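Robotics Club: Desktop Teardown

The Skutham robotics club is spending March on old desktop computers. Samira Saab and Anas Srour picked the task — take out the drive, processor and memory, and set each one in the parts tray.

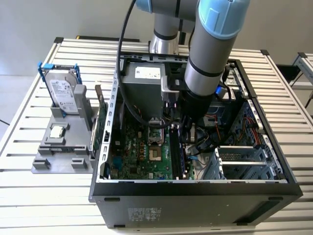

Each pair gets 40 minutes at the bench. Hussam Awwad keeps the log and writes down every dropped part.
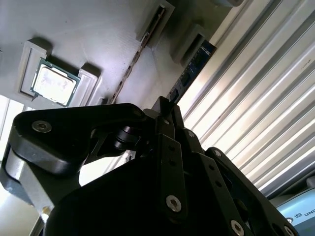 Coming up

Imad Sleiman will show the arm to parents at 6 p.m. after the spring concert. Seats are limited to 20.
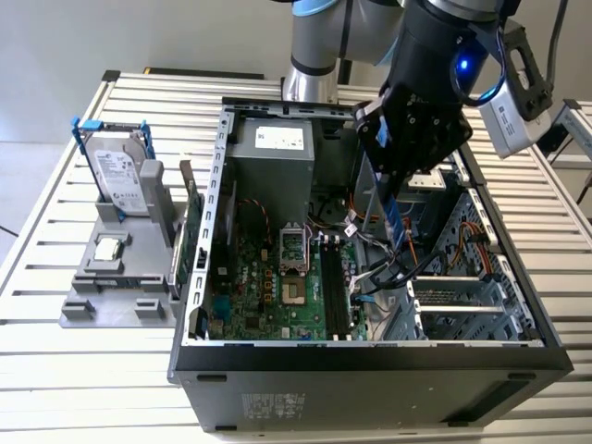

Memory is the part most pairs want to practice again. Both slots on the motherboard are empty at this stage, and the green module stands in its holder next to the case. Putting it back is the April task.

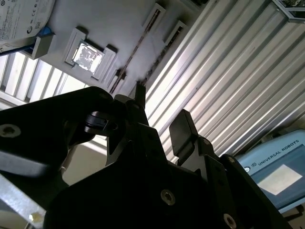

New members should email Shadi Abou Jaoude. Bring a signed safety form and closed shoes.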